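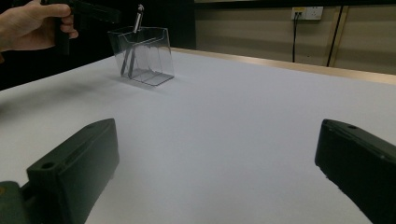
Sultbridge offices trade desk drawers for clear organizers

Staff at the Sultbridge town offices will have one clear plastic organizer on each shared desk from October, replacing the drawers where pens and small tools have been kept until now. The town has ordered 292 of the divided boxes from Nollix, a supplier in Brolasdale. Of those, 186 go to the main building and the rest to the library and the permit office.

Each desk will hold up to 2 boxes. Markers and other long items are to stand upright in the compartments, and the tabletop is to be left clear at the end of the day. Labels are optional.

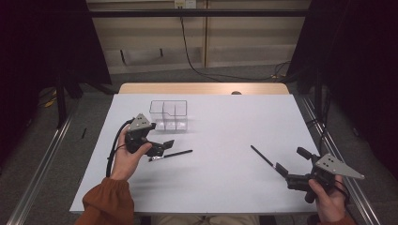 Rugemalira wrote in to say that the library tried the same boxes last winter and the markers kept ending up on the table anyway, and asked whether the permit office could have a deeper model. The town said it would look at sizes before the next order.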